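Tremurgate Folding Notes

README, kept by Ermelinda Barros

Hi! If you landed on this page you probably followed the link from the Ornwood clothes-care list, or you are one of the handful of people who asked me for "the folding thing" and got a very long email back. I put it all in one place so I can stop rewriting that email.

What's in here

The folder holds my notes on folding clothes on a bed, one text file per type of garment, plus the pictures that go with them. There are 40 notes right now. Most of them are short. The one on fitted sheets is embarrassingly long and I still don't think it's right, so read that one with some patience.

Each note has the same parts: what the garment is, how it was laid out at the start, the folds in order, the size it ends up, and a line called "grumbles" where I write down whatever annoyed me. People tell me they skip straight to the grumbles. Fine by me!

Files

start.txt - the words I use and what I mean by them
knits/ - sweaters, cardigans, anything with stitches you can stretch
wovens/ - shirts, pants, the one linen jacket
flat/ - towels, pillowcases, sheets
odd/ - things I couldn't sort (bathrobes, a poncho, a baby sling)
sizes.csv - finished sizes, all in inches

The knits folder is the one I've worked on hardest, so let me talk about that for a bit. Knits are a pain to describe. A shirt has seams and a placket and a collar that tell you where you are, and a plain dark sweater gives you almost nothing to go by. Black is the worst of them. I started with black knits anyway, on the theory that if my wording holds up there it'll hold up on a nice striped thing with buttons.
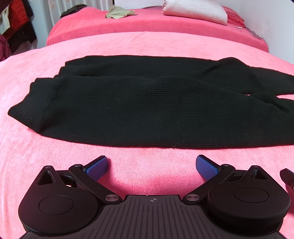 My first try at the sweater note said "lay it flat and smooth it out," and two friends who tested it for me did two completely different things. One pulled the body long to get the wrinkles out, the other patted it down and left it alone. So now start.txt has separate words for those. "Pat" means press down with an open hand and don't drag. "Draw" means take hold of an edge and move it. For knits I only ever write "pat" until the sleeves are in. Please don't swap them around if you send me a correction, I will lose my mind.

How a knit note goes

Taking the basic sweater as the pattern for the rest:

1. Front side down, neck away from you, hem toward you.
2. Pat the body from the middle out to the sides.
3. Bring the left sleeve across the back, straight over, then turn it down at the elbow so it runs toward the hem.
4. Same on the right. The cuffs should stop short of the hem. If they stick out past it, turn them back up.
5. Fold the sides in a little if the sweater is wide.
6. Hem up to the neck in one go for a drawer, or in thirds for a suitcase.

You can start from the side if you're reaching across a bed and can't get around to the foot of it. In that case the sweater lies crosswise to you and "left" and "right" get confusing fast, so the notes that start that way say "neck sleeve side" and "far sleeve side" and have SIDEWAYS in the first line. Ugly wording. If anyone has better words I'd love them.

About the bed

I fold on beds because that's where I've got the room, and I think most people do the same whatever the magazines say about folding tables. A bed has its own rules, though. It gives under your hand, so a crease you'd get with one press on a table takes a couple here. The cover matters too. A terry cover or a towel holds a knit in place nicely while you bring the sleeves over, and a slippery comforter lets everything wander off toward the edge. If you fold on something slick, put a bath towel down first. I mention it in start.txt but it's the tip people write to thank me for, so it gets a second mention.

Pink is a lucky color for this, by the way. Dark knits stand right out against it and you can find the cuffs without feeling for them. Try black on navy sometime and you'll see what I mean. 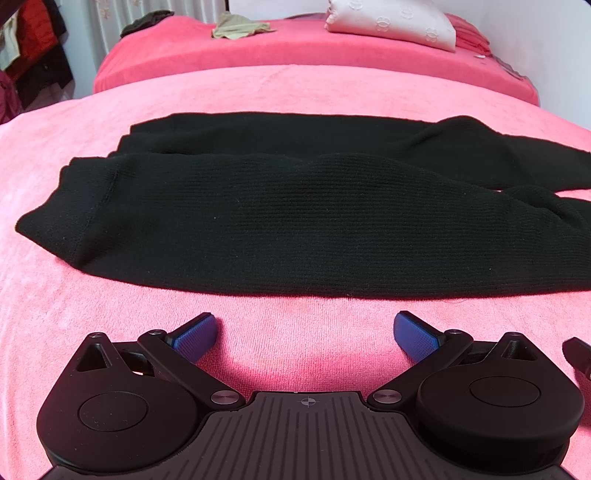

Page last changed: September

Sizes

The drawer I measure against is the Kuvar shallow one, 6 inches deep inside, and all the "stands up on edge" remarks in the notes go by that. If your drawers are deeper you can stop one fold early. I haven't tried any of this on shelves, where I'd guess a looser stack is nicer anyway.

Known problems

The hooded sweatshirt note is missing a step between the sleeves and the hood. I know, I'll get to it. The cardigan note assumes buttons and doesn't work for zippers. Hennessy wrote in to say the pajama note leaves the waistband in a lump, and having tried it again I agree, so it has a warning at the top until I redo it.

Using it

Take whatever you like, print it, stick it inside a closet door. If you put it on a website, please keep the grumbles in. Corrections are welcome as long as they're under 200 words, and do tell me what surface you were folding on, or I'll only write back and ask.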